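首页 专栏 读书 城市 声音 关于我们 登录

打印本页 | 用电子邮件发送

6月4日 星期四

开个串，讲讲房子的声音。上周在 Flikilano 读书会上被人问住了，回来一直在想，干脆边想边写，写到哪算哪。

问题是 Bushra Siddiqui 提的：你说一个地方有"气氛"，那把眼睛蒙上，气氛还剩多少？我当时说剩一大半吧，她就追问哪一大半，我嘴里塞着饼干，支支吾吾半天没答上来。

先说我自己的。我小时候住的那栋楼，楼道是水磨石地，谁上楼我在床上都听得出来。我爸是拖着脚走，到二楼拐弯会停一下换手拎菜。楼上那家的小孩是跑，永远跑。我妈几乎没声音，只有钥匙响。

所以对我来说"家"的第一层根本不在屋里，在门外头，在那个楼道里。声音先到，人后到。中间那十几秒就是"快到家了"这件事本身，虽然到家的人是别人。

后来搬进有地毯的公寓，走廊铺得厚厚的，隔音门，特别安静，住了两年我都没习惯。人是突然出现在门口的，敲门声吓我一跳。邻居长什么样我知道，邻居怎么走路我完全不知道！

这两年里我睡得其实挺好的，要讲公道话。就是不太有"楼里还有别人"的感觉。

读书会上大家一讲空间，马上就开始讲光。光当然好讲，有照片嘛，书里印得出来。声音印不出来，最多给你一张曲线图，横轴频率纵轴秒数，看完还是不知道站在里面什么感觉。

（插一句，我不是学声学的，我教的是建筑理论课，下面凡是牵扯到物理的地方欢迎来骂，骂轻一点。）

四月份我去了一趟 Wurneo，本来是去看老市场改造的，结果最惦记的是那个废弃的蓄水池。地下的，石头砌的，现在可以买票进去。门口牌子写容量 1088 立方米，我对立方米没什么概念，进去以后有了。

你在里面咳一声，那声咳嗽会自己走开，走到你看不见的地方，然后从背后回来。我咳了一下就不敢咳了，觉得很没礼貌，像在别人家翻抽屉。

有意思的是所有人都自动压低嗓子。没有牌子叫你安静，也没有工作人员瞪你。一群中学生下来之前在台阶上还吵得要命，下到底就变成了耳语。是房间让他们闭嘴的。

我当时就想，这不就是课本里绕来绕去讲的那个东西吗，空间对人有要求，人还没想明白就已经照做了。课本要用四页，蓄水池用了一声咳嗽。

然后我坐在里面的长椅上待了很久，冷得要死，鼻涕都下来了，还是不想走。滴水的声音每一下间隔都不一样，你会不由自主地等下一滴。等着等着，房间有多大就知道了。

对，我想说的第一件事就是这个：听觉给的"大小"和眼睛给的"大小"是两码事。眼睛看到的大是在前面的，耳朵听到的大是把你包在里头的，后脑勺也算。

蒙上眼睛气氛还剩多少，Bushra，我现在的回答是，至少"包在里头"这一部分全在。

好，第二件事。回来以后我给学生布置了一个小作业，去 Skukell 那栋楼（就是我们系借用的那栋，一楼食堂二楼以上教室那个）画一张"听觉平面图"。规则只有一条，不许画墙，只许画你听见的边界。

交上来的图太好玩了。食堂在所有人的图里都比实际大很多，有人画得它从一楼漫到三楼，像打翻的汤。图书室呢，在好几个人那里干脆缩成了一个点。

还有个学生把电梯井画成了一棵树，说每层都能听见它，但每层听见的是不同的部分，底下是电机，中间是钢缆，顶上是风。我给了很高的分，可能给高了，不管。

最让我意外的是 205 教室。平面图上它跟隔壁一模一样，一样的长宽一样的窗，但差不多每个人都把它单独画出来了，而且画得很"远"。我自己在 205 上过一学期课，从来没喜欢过，也一直说不出为什么。

后来趁中午没人，我在 205 和隔壁来回走着拍手，跟傻子似的。205 拍完有一点点发硬的尾巴，隔壁没有。就那么一点点。讲课讲两个小时，你会越讲越大声，然后学生越来越远。

问了管楼的，说 205 的吊顶几年前漏水拆掉过，后来装的是另一种板。就换了块板！我一学期的"这届学生不太投入"，有多少是那块板的锅，我都不敢细想。

（对那届学生说声抱歉，虽然你们确实也不太投入。）

这里就得讲到我跟 Faisal Kazmi 的分歧了。他觉得我把声音讲得太神，说一个地方之所以是那个地方，靠的是人在里面做什么，声音只是做事的副产品。市场吵是有人在卖东西，教堂静是有人在祷告，你把人拿走，剩下的那点混响不算数。

我同意一半。市场没人的时候确实不像市场了。可是 Wurneo 那个蓄水池从来就没打算给人待，它几百年里装的是水，没人在里面"做什么"，它的气氛从哪来？

他说，从你来，你买了票进去的。行吧。这句我想了两天还没想好怎么回。

不过我后来想到一个也许能放在中间的说法：声音是人和房子一起做的。你出一半，房子出一半。同样一声喂，在浴室里和在雪地里是两声喂。雪地几乎一点都不还给你，所以在雪地里喊人会觉得特别孤单，起码我会。

这样讲的话，"气氛"就有了个能抓得住的把手，就是房子还给你多少、什么时候还、从哪边还。当然气味和温度也得算，我还没想到那儿，先欠着。

第三件事是关于旧的声音。Van der Linden 事务所做过一个旧学校改住宅的项目，我去听过他们的公开讲座，放了一个小时幻灯片，全是立面和窗洞比例，很漂亮。提问环节有个老太太站起来，说她在那所学校读过书，问楼梯还响不响。

台上愣了一下，然后很客气地说楼梯加固过，现在不会响了，请放心。老太太说哦，就坐下了。

我到现在都记得她那个"哦"。

她哪里是在投诉啊！她是想问学校还在不在。立面全留下来了，砖一块块洗过，窗是照老图重做的，可是她记得的那个学校是有声音的，大概就住在那段楼梯里。

我不是说楼梯必须继续响，安全当然要紧，我自己买房子也不会买楼梯响的（会吵醒猫）。我只是觉得，保护名录里一栏一栏写着檐口、线脚、门窗五金，要是能加一栏"声音"就好了，哪怕最后决定不留，也算有人写下来过。

有人可能会说录音不就行了。录音行，又不太行。录下来的是那一下嘎吱，录不下来的是踩下去之前你已经知道它要嘎吱了，脚会自己轻一点。半夜偷偷下楼找吃的长大的人都懂。那个"轻一点"在你腿上，不在录音里。

我翻了一下以前的课堂笔记，第 114 页上有我自己写的一句，"材料是慢的声音"，旁边打了个大问号。完全想不起来当时什么意思。可能是困了。

但是今天再看又觉得有点道理？石头、木头、灰泥，它们平时不出声，等你去碰一下才说话，说的都是自己的事，多厚，多干，底下是空的还是实的。敲西瓜也是这个原理。
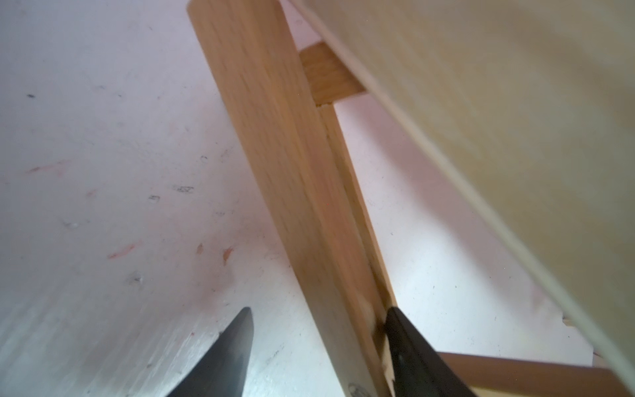

Tihomir Kovačević：木地板的老房子里，我最先记住的总是哪一块会响。搬走十几年了，梦里回去还是会跨过那一块。你那一栏"声音"要是真有，应该让住过的人来填，测量员填不了。

啊，这条我截下来了，下回上课要用。让住过的人填，对对对，我怎么没想到。测量员去一个上午，楼里人都上班了，他能听见什么呀，冰箱吧。

接着说。填表这事我真的动心了，刚才吃饭的时候列了几个想问的：早上第一个声音是什么？哪个声音一停你就觉得不对劲？客人来了会问"这什么声音"而你早就听不见的，是什么？

第三个我自己的答案是水管。我家厨房的水管每天晚上会哼，客人问了我才想起来它在哼。可是上个月物业停水检修，那天晚上我在屋里转来转去，总觉得谁没回来。

所以地方感这个东西，好多时候是靠你已经不听了的声音撑着的。平时它在底下垫着，抽走了你才发现自己刚才站在上面。写到这儿起了点鸡皮疙瘩，也可能是窗没关。

再补一个反例，免得 Faisal 说我挑食。火车站大厅翻新以后，广播清楚了，回声没了，功能上百分百是好事，以前我误过车就是因为听不清站台号。可我妈说新大厅"不像要出远门"。她说以前一进去嗡的一声，心就提起来了。

嗡的一声！她没读过一本理论书，用的词比我讲义里哪个都准。我讲义里写的是"弥散性的听觉场"，我现在想把那页撕了。

那到底听得清重要，还是嗡的一声重要？我没答案。站台号肯定要听清的。也许大厅里嗡，站台上清，中间那段路让你慢慢从一个走到另一个。但这就是设计题了，得真会做的人来做。

有人私信问书单，我没有特别好的，声音这块写得好的反而常常在小说里。自己随便试试比看书快：挑一个你最熟的房间，闭上眼睛，从门口走到窗边，留意声音在哪一步变了。一般会有那么一步的。

我家是过了书架那一步。书架前面屋子是亮的，过了就闷下来，像进了被窝。书太多了，该扔一些，可是扔了那一步就没了，这下又有理由不扔了。

课程大纲截止是下周，原本这周声音只占半节课，我准备给它一整节，从光那边匀过来。光已经讲得够多了，光不会生气的。

作业也改，字数上限 1000，可以交图。205 教室归我们用，大家一起进去拍手，管楼的我去打招呼。

先到这，猫在叫。

评论

Samina Ghumman：我奶奶家的门是布帘子，掀起来没有声音，放下去有一点。看到你写楼道那段突然想起来。谁进来不知道，谁走了都知道。

Tahira Tanoli：蓄水池那段我有不同意见，压低嗓子也可能是因为暗。灯打亮了再下去一次试试？同样的回声，中学生该吵还是吵。

Faisal Kazmi：我没说混响"不算数"，我说的是单独不算数。另外浴室和雪地那个例子是我先讲的，读书会大家都听见了。

Bushra Siddiqui：饼干那段属实。下次我要问气味，你准备一下。

打印本页 | 用电子邮件发送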